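Community Help > Computers and Tech > Desktops

Old office Dell, cooler is off, now I'm second-guessing everything

Posted by grasness_gran, Grasness

Hi all, hoping some kind soul can steer me right. I picked up a retired office tower from the Maes clearance for $180 back in April, thinking it would do nicely for the grandkids' homework and my photos (I have more than 2000 of them and the laptop is groaning). It ran, but it was loud as a hairdryer, so I decided to change the thermal paste and give it a proper clean while I was at it.

Well, the side panel is off, the cooler is out, and I've lost my nerve a bit. Does the power supply have to come out to get at the dust underneath? And how fussy do I need to be about the processor and its socket?
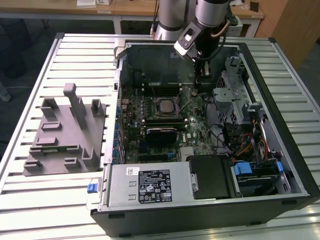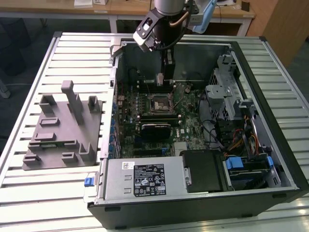
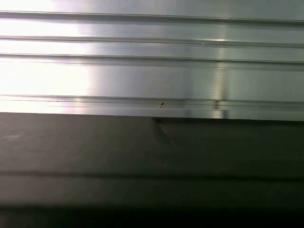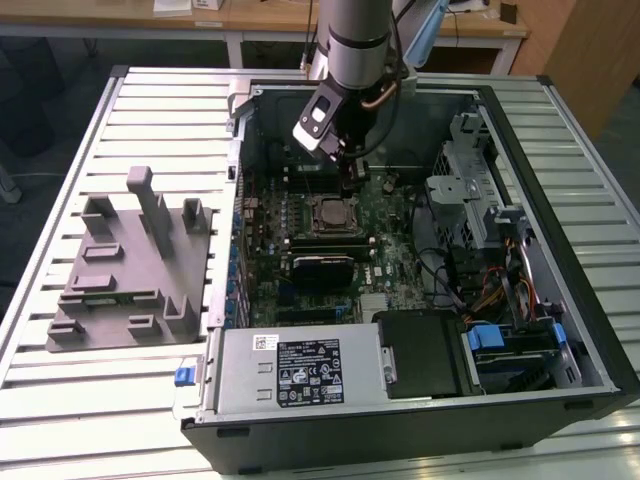
I've got a fresh tube of paste, isopropyl from the chemist, some lint-free cloths and a tin of compressed air. The shop in Virkevow quoted me $385 to do the lot and I nearly fell over, so I'd love to manage it myself if I can. Thanks so much in advance!

3 answers

Answer from tinkershed (marked helpful)

Good on you for having a go! Leave the power supply where it is. Make sure it's unplugged at the wall, hold the power button in for a few seconds, and blow the dust out from the vents in short bursts with the tin upright. Please don't open the supply itself, whatever the dust looks like.

The socket is the one place to be very fussy. If the processor is out, keep cloths, fingers and paste well away from it and don't poke at anything in there. Clean the metal top of the chip with a dab of isopropyl, let it dry, then put a blob of paste the size of a small pea in the middle. Line up the little corner triangle, lower the chip straight down with no pushing, and close the lever. Cooler screws go in a few turns each, corner to corner, so it comes down level. Then plug the fan lead back in, which I have forgotten more than once.

Answer from suno_bay

just get a new one mate, mine cost 1000 and it's dead quiet

Answer from pottering_on

I'd add, take a photo of the cables on your phone before unplugging any of them. The drive ones all look the same once they're loose, and I spent a whole evening on mine with a cup of tea going cold. Lay the case flat while you work too, it's much kinder on the neck. Let us know how you get on!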